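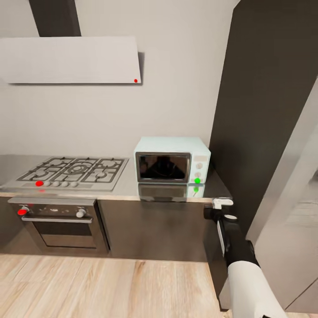
The simulated kitchen at Ondley, with the arm waiting by the counter.

Ondley's kitchen robot plan moves to the budget stage

Gilton, 28/05/2025

The Ondley Center is getting closer to buying its first robot arm, and the people who run its daily living program could hardly be happier about the paperwork. A draft equipment budget went out to department heads this month. It covers one arm, one gripper, a computer to run it all and a first year of upkeep, with a decision on the arm itself due in August.

The center, which helps adults in Gilton get back to running their own homes after an illness or injury, has wanted an assistive arm in its teaching kitchen for a long time. What changed this year is that staff could try one out before spending money on it. The whole thing has been set up in simulation, counters and appliances included, and program manager Eluned Eynon has been steering the arm through ordinary kitchen jobs with two of her occupational therapists.

"I came in with a shopping list that was pretty much guesswork," Eynon said. "Now I can point to every line and tell you which job it came from. I love this budget. I've never said that about a budget before!"

The group has logged over 3,000 practice runs so far, built from a list of 206 small tasks that therapists wrote down over the winter. Most of them are the kind of thing a person does without thinking, like turning a knob, opening a microwave door, moving a loaf from one side of the counter to the other or picking up a phone that has been left just out of reach.

The phone task turned out to matter a lot for the gripper choice. Staff had assumed that a basic two-finger gripper would be fine for everything on the list, and that the money was better spent on a longer arm. Thin, flat things changed their minds.
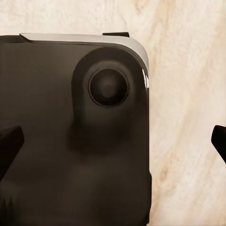
The draft now sets aside $2,179 for a gripper with a wider opening and swappable fingertips, which is more than the group first planned to spend. Eynon would like two sets of tips from the start, one narrow and one with a softer pad, so that a worn set doesn't stop a session. She is also asking for the opening width to be written into the request for quotes in plain numbers. One early brochure gave it only as "suitable for household items," and her note in the margin reads "whose household?"

A second line, at $3,697, is for a workstation that can run the simulation and later talk to the real arm. The team has been borrowing time on a machine in the accounts office, mostly in the evenings, and everyone there will be glad to have it back. The figure includes a second monitor and a battery backup.

The arm is the big item, and it is still open. Two suppliers are in the running. Fukano has offered a lighter arm that can be clamped to a rolling base, and Mendonça has offered a longer one that would be fixed to the floor beside the counter. Neither price is final, so the draft leaves that line blank and lists what each quote must include: delivery, mounting, two days of staff training, a stop button within reach of a seated person, and a named contact for repairs.

Reach is where the talk gets lively. The therapists want to use the arm at the cooktop side of the kitchen and at the sink side, and a fixed base may have trouble with both. A rolling base gets around that, but it has to be locked down and lined up again each time it moves, and that eats into a 45-minute session. So the group has been trying out base positions one by one, noting which tasks can be done from each.

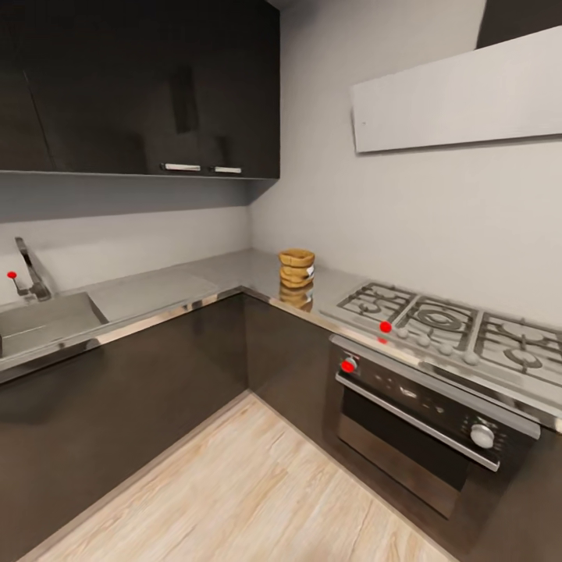
Corners are the awkward part of any L-shaped kitchen. An arm that does well along one straight counter may have to fold up tight to get at something pushed back against the wall where two counters meet, and its elbow can swing out to where a person would want to be standing or sitting. Eynon's team has started marking those spots on a floor plan in colored pencil. The plan is taped up in the staff hallway and has picked up plenty of extra comments from people with no connection to the project — some of them very good.

One of those comments led to a change. A physical therapist asked where a wheelchair user would park while the arm was moving, and the group went back and checked every base position with a clear space kept beside it. Three positions came off the plan that same afternoon. The ones that are left all fit inside the existing kitchen without moving a cabinet, so the remodeling money that had been penciled in can stay in the building fund.

Doors were the other surprise. Opening one calls for the arm to pull along a curve, and it has to start from somewhere that leaves the door room to swing. It sounds like a small thing until you are choosing between two arms with different wrists. Both suppliers have been asked to show their arm opening a countertop microwave and a full-size oven, from the same starting spot, before the center puts in an order.

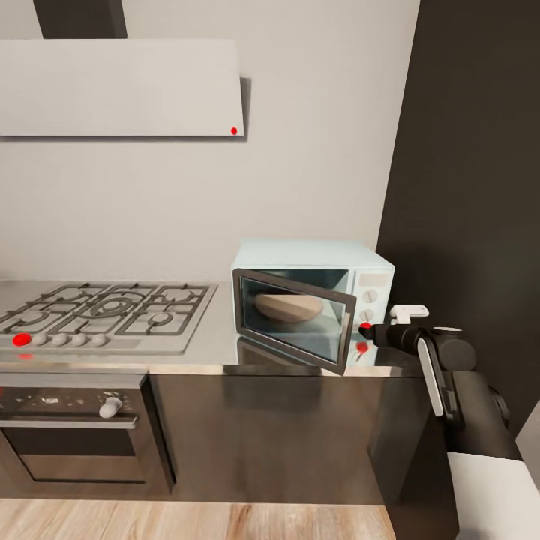
"Heating up food is the thing our clients ask for first," Eynon said. "They're not asking for a robot chef. They want lunch, and they want it when they feel like having it. If the arm can help with the door and the dial, that's a huge part of somebody's day."

She is careful about what the practice runs can say. Weight, grip and the general stickiness of a real kitchen still have to be tested with real equipment, and the draft keeps a small reserve for things that come up in the first three months. Extra fingertips are on that list, along with cable covers, a washable sleeve for the forearm and a set of cheap dishes that can be dropped. The therapists asked for the dishes and are looking forward to them.

Running costs get their own page. The arm will need a yearly inspection, and the draft asks both Fukano and Mendonça to price that for five years up front. Staff time is in there too, with half a day a week set aside for one therapist to keep the task list up to date and train coworkers. Eynon pushed hard for that half day. Her last program bought a very nice standing frame that spent most of its life in a closet after the one person who knew the straps moved away.

Department heads have the draft now and can send in changes through the end of next month. The two supplier visits come after that, and each arm will spend a full day in the teaching kitchen working through tasks from the list. Clients who use the kitchen are invited to both visits, and they will be filling in the same score sheet as the staff.

Anyone at the center who would like to add a task to the list can leave a note in the folder outside the kitchen door. Opening a jar of pickles is already on it, twice.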